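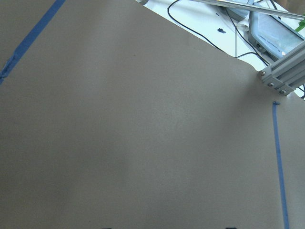
Table covering, tape lines and the frame end on the bench side, from a wrist camera.

Gralta garment cell: progress report to the Mac Mathúna Fund
Period covered: May to August
Prepared by the Urovberg workshop

1. Where we are

The cell is running and has been for most of the period. It completed 989 cycles between the last report and the end of August, and lost 81 hours to stoppages. More than half of that lost time came from a single fault on the far arm, described in section 3. The rest was made up of short stops for cable faults, re-taping and calibration.

The grant conditions ask us to report on the upkeep of the machine separately from the handling work itself, so this report deals with upkeep only. The handling results will come with the autumn return.

2. Table surface and tape

We replaced the table covering in June. The old one had gone soft where the fingers press down to get under a hem, and the arms were starting to catch on it. A new covering costs very little and takes a morning to fit, including the tape. We now treat it as a consumable and have put a date for changing it in the maintenance log.

The blue tape lines are used to place garments at the start of a run and to check the cameras against the table. They lift at the ends first, mostly near the edges of the table where sleeves and cables brush over them. When a line has moved or bunched up we pull the whole strip and lay a new one against the steel rule. Patching a strip with a short length on top was tried in May and stopped, as the fingertips caught on the join.

Tape is checked at the start of each working day. Anything that has drifted is relaid before the arms are enabled.

3. The arms

The near arm has given no trouble beyond one loose cable tie at the elbow.

The far arm stopped with a joint error eleven times in May and June. We first changed the cable, then the connector at the controller end, and neither helped. The fault was finally traced to a damaged seal at the wrist which had let dust into the joint. Herkanine, who hold the service contract, replaced the seal and cleaned the joint on site. The part and the call-out came to £316, which we have charged to the repairs line. The error has not come back.

Both arms were re-levelled after the repair and their positions relative to each other measured again. The far arm had been reaching 20 mm short at the outer row of the table, and that has been corrected in the cell settings.
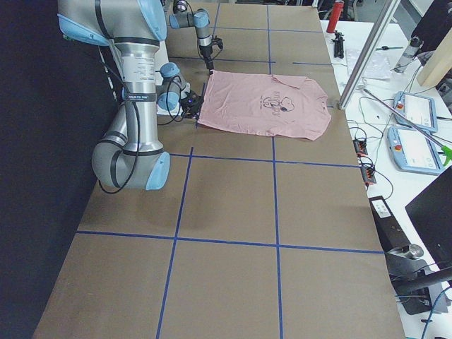 Checks after a repair are now done with both arms powered and a T-shirt on the table. We used to do them on a bare table with one arm at a time. That missed faults that only show when the two are working close together, in particular a cable pulling tight when one arm is low and the other is over the same garment. The check takes longer but we intend to keep it. Both teach pendants stay on the bench during it, within reach of whoever is running the cell, and both stop buttons are tested before the first movement.

Gripper fingers are wiped down daily. Lint builds up on the inside faces and reduces the grip on thin fabric before it can be seen easily. We have one spare pair and would like a second.

4. Frame and wiring

The bolts on the frame were tightened in June and again in August. Several had worked slightly loose by the second check, so this has moved from a quarterly job to a monthly one. Thread lock has been ordered.

The wiring on the bench side of the cell is still not as we would like it. The signal cables run across the open bench and get moved when people reach for tools. Two of the short stops in July were caused by a wire pulled out of its terminal. We plan to fix the terminal blocks to a rail and put the cables in trunking along the back of the bench. Tools will get a place of their own at the same time. This work was due in July and slipped because of the seal fault.

5. Spending

Repairs are within budget after the Herkanine invoice. Consumables are slightly under. Nothing has been spent yet on the trunking and rail, and we ask that this sum be carried over into the next period.

6. Next period

Fit the rail and trunking, and relabel the cables at both ends.
Second spare pair of gripper fingers, if the Fund agrees to the cost.
Change the table covering again in November.
Write up the two-arm check as a single page and keep it at the cell.

The maintenance log is available to the Fund on request.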